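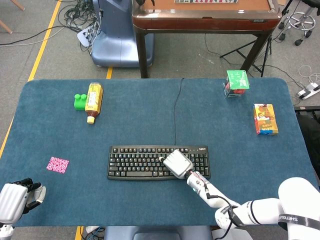

About Flitau

Flitau is a small public relations agency. We write, place and correct public statements for foundations, charities, family offices and people in public life who don't have a press office of their own. Most of our work is biographies, honors announcements, speeches for official visits, and the daily business of answering reporters.

The agency has 13 staff and 3 offices. Everyone who works here full time has either been a reporter or has run a press desk. We don't use outside freelancers for client writing, though we do hire translators when a visit calls for one.

How we started

Driss Hegazy opened the agency after nine years in the press office of a hospital foundation. His job there was to prepare the notes handed out when a patron or an honorary president came to open a ward. The notes were usually written the night before from old clippings, and the same wrong birthplace or the same outdated title would be repeated for years. He began keeping his own file of checked facts on each visitor. Other charities heard about the file and asked to borrow it, and after a while he was spending more time on their requests than on his own job.

Bartosz Lis joined in the second year. He had been a copy editor on a regional paper and then ran the letters page. He set up the checking system we still use and he now heads the biography desk. Driss looks after clients and visits.

The name Flitau comes from the street where the first office was. It was one room over a shoe repair shop, and we stayed there until the lease ran out. The main office today is in the Raptis Building, second floor, with the entrance on the side.

What we do

Biographies. A standard biography runs to three lengths: a paragraph for programs, one page for the press, and a long version for websites and reference books. We write all of them from the same set of checked facts. Dates, schools, titles, spellings of family names and military or civic appointments are each tied to a document or a named source. A first biography takes us three to four weeks. Updates are normally done in two days.

Patronages and appointments. When someone becomes patron or president of an organization, both sides tend to put out their own announcement, and the two often disagree. We draft one text, get it approved by both, and keep a list of the person's current and past roles so that it can be sent out on request.

Visits and public engagements. We prepare the schedule for the press, the list of people being introduced and how to address them, captions, and a short speech if one is needed. On the day, one of us is on site from 7 a.m. until the last guest has left.

Corrections. We write to newspapers, websites and reference publishers when they have a fact wrong, and we send the proof with the letter. We do not ask for the removal of anything that is true.

The Skulent file

Our record of checked biographical facts is called Skulent, after the filing cabinet brand Driss invented as a joke on the first index card. It is now a searchable archive and holds entries on 3208 people. Only staff can use it directly. Anyone who has an entry may ask to see it, at no charge, and may send us documents if something needs to be changed. Requests go to the biography desk and are answered in the order they come in. Entries are reviewed every March, and those of people who have died are closed and kept.

Who we work for

About half of our clients are charities. The rest are private individuals, two universities, a choral society and a number of trusts. Our longest-running account is the Ploltovlow Trust, which gives music scholarships and has been with us since the first office.

We don't take on candidates for elected office during a campaign, and we don't represent both sides of a family dispute. Fees are set by the project or by the quarter and are agreed in writing before we start. Charities below a certain income pay a reduced rate, which the office can explain by phone.

Working here

We take one trainee each year. Trainees spend the first six months on the biography desk with Bartosz and the rest of the year on visits. A degree is not required. Applicants are asked for a letter and a one-page biography of someone they know personally, with a list of sources. Applications open in March.

Contact

The office is open from 8:30 a.m. to 5:30 p.m. Reporters with a question about a client can call the press line at any hour. New clients should ask for Driss Hegazy. Corrections, Skulent requests and questions about published biographies go to Bartosz Lis.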